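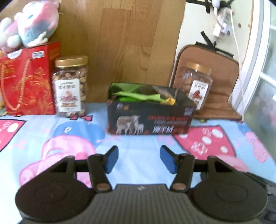 A light blue sheet with cartoon characters, one of them a pink pig in a blue cap.

How to Multiply Two-Digit Numbers in Your Head
Posted 02/12/2022

I was a terrible math student. I still count on my fingers when I'm tired! But a few years back my friend Kalliopi Psarras showed me how she does multiplication without paper, and I've been doing it in the checkout line ever since (my family is very patient).

You need your times tables up to 9 and a little practice. That's it.

Start with the left side

In school we all learned to multiply from the right and carry. That works great on paper and it's awful in your head, because you have to remember the answer backwards. So go from the left, where the big numbers are.

Let's try 43 x 6. Break 43 into 40 and 3. Now 40 x 6 is 240, and 3 x 6 is 18. Add them and you get 258. Say the 240 out loud if it helps you hang on to it. I still do.

Do a few of these before you move on: 27 x 4, 68 x 3, 52 x 7. You should get 108, 204 and 364.

Two digits times two digits

Same idea, one more step. Say you want 43 x 26. Split only one of the numbers, and pick the one that looks friendlier. I'd split the 26 into 20 and 6.

43 x 20 is 860 (double 43 to get 86, then stick a zero on the end). 43 x 6 is 258, which we already did. Now 860 + 258. I add the 200 first to get 1060, then the 58, and there it is: 1118.

When a number ends in 8 or 9

Round up and take some away. For 39 x 42, do 40 x 42, which is 1680, then subtract one 42. That leaves 1638. For 38 you'd subtract two of them, so 84, and get 1596.

The mistake I made for ages was subtracting the wrong number. With 39 x 42 you take away a 42, never a 39. If you keep mixing them up, think of it as 40 bags with 42 candies each, and you're giving one bag back.

Check your answer

Multiply just the last digits. For 43 x 26 that's 3 x 6 = 18, so the answer has to end in 8. It won't catch everything, but it catches plenty of my slips. Then do a rough guess too: 40 x 25 is 1000, so 1118 looks fine and 2000 would be way off.

I did five of these every morning with my coffee through the whole month of May and got so much faster. Try 34 x 12 and 29 x 31 to start with (408 and 899), and next time I'll get into squaring numbers that end in 5, my favorite one!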